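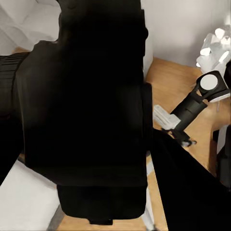
**Is the Drastent open day worth the trip if you don't build robots for a living?**

I think so, as long as you care more about trying the software than about seeing metal move.

I went on May 23, 2018, mostly to get my hands on Flivinik, their simulator for home robots. You drive a two-armed robot around a make-believe apartment with a pair of hand controllers, and you see things from cameras down by the grippers. Admission was $9, parking was extra, and my badge said 3729, so either they had a huge crowd coming or they don't start numbering at one. I never asked!

The demo took place in the Koner building, up on the second floor. Each turn is 12 minutes long and the line moved pretty well. They sit you down, hand you the controllers, and a guide talks you through opening and closing the fingers before you go anywhere. I'd have liked a bit more of that. I spent a good part of my turn working out which way was forward (the arm view and the robot's body don't always agree, and my stomach noticed). 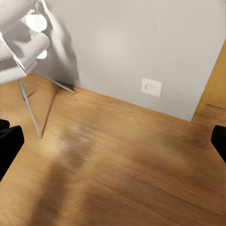 *Jaws open above the wood floor, white chair at upper left.*

So, how is it to use? The arms are great. There's a little delay between your hand and the gripper, but you get used to it fast, and the fingers open and close smoothly. The rooms are plain in a nice way, with furniture you'd find in a regular apartment, and I liked the soft shadows on the floor. Get down low, though, and the floor texture goes blurry. For a game I'd grumble about it. For practicing how to reach past a chair, I didn't care much.

My bigger complaint is how much of the view the gripper itself can take up. Switch to the wrong camera and you're looking at mostly machine. The guide said to keep swapping views, and that helped, but the button for it is tiny and sits right under the one that resets the arm. Guess which one I kept hitting.

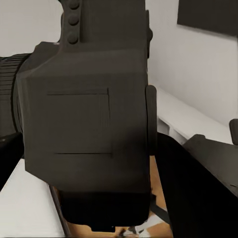 *Gripper housing up close, ribbed wrist at the far left.*

I do have to give them credit for the detail on the hardware. The bolts and the panel lines on the housing are all there, and you can look at them for as long as you like. I'm a sucker for that sort of thing.

Driving was the part I found hardest. Anything with legs that stick out is a pain to get around, a tripod worst of all, and I got in the habit of stopping well short and

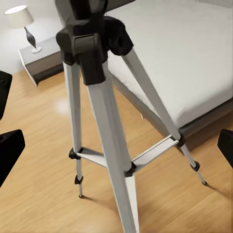

easing the arm forward in small moves. Slow, but it felt a lot safer than swinging in from the side. I'd love a simple warning beep when you get close to something. One of the staff told me a proximity alert is planned for the July update, so maybe that's coming.

I also had a quick go on Kong, the older desktop version, which runs with a mouse. Skip it. The arm moves in jerks and the menus are a mess – six clicks just to change rooms.

Flivinik gets 4 out of 5 from me, and the open day itself maybe a 3. The coffee ran out before lunch, and the signs to the second floor pointed me into a stairwell with a locked door at the top. Bring water and get there early.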